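Akwood 18 cm lidded saucepan: long-term review

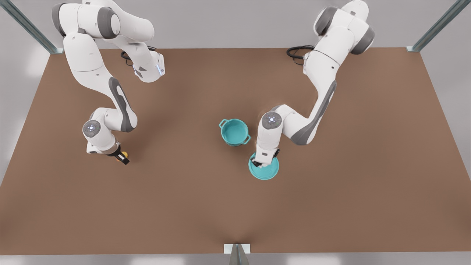

I bought the Akwood in April to replace a thin steel pan that had warped on the hob. It is cast aluminium with a ceramic coating, sold in one diameter, 18 cm, and the lid comes in the same colour as the body. I have used it most days, mainly for rice, porridge and small batches of stock, on a gas hob in Stullbridge where the water is very hard.

Heat spread is good. Milk warmed on the smallest burner does not catch in the middle, and onions colour evenly out to the wall. The base is ground flat and has stayed flat against a steel rule. Boiling times are less impressive. With the lid on, 700 ml of cold tap water took longer to boil than in my old pan, and the extra metal is the likely cause. Once hot, it holds a simmer on a very low flame.

The kitchen scale gives 788 g for the body without the lid. That is light for a cast pan. The two side handles are short and get hot, so a cloth is needed after a few minutes. I would have preferred one long handle for pouring, as the rim has no lip and thin liquids run down the outside.

The lid is the weak point. It sits loosely, rattles at a full boil and has no vent. Rice comes out well if the flame is kept low, but starchy water lifts the lid and spills over. The knob is held by a single screw which worked loose twice. A spring washer under the head cured it - a part that ought to have been fitted at the factory.

The coating has worn better than expected. I use wooden spoons and wash by hand. There is one chip on the rim, my own fault, and a faint limescale ring that comes off with vinegar. Eggs now stick slightly without butter.

The Siu pan of the same size costs less and pours properly, but its base is thinner and it scorched porridge in my tests. At 50 pounds the Akwood is fair value for slow cooking. For pasta or anything that needs a hard boil, buy something else.

Related reviews
Wotlow hand blender
Siu two-burner camping stove
Descalers for hard water areas
Akwood bread tin, second version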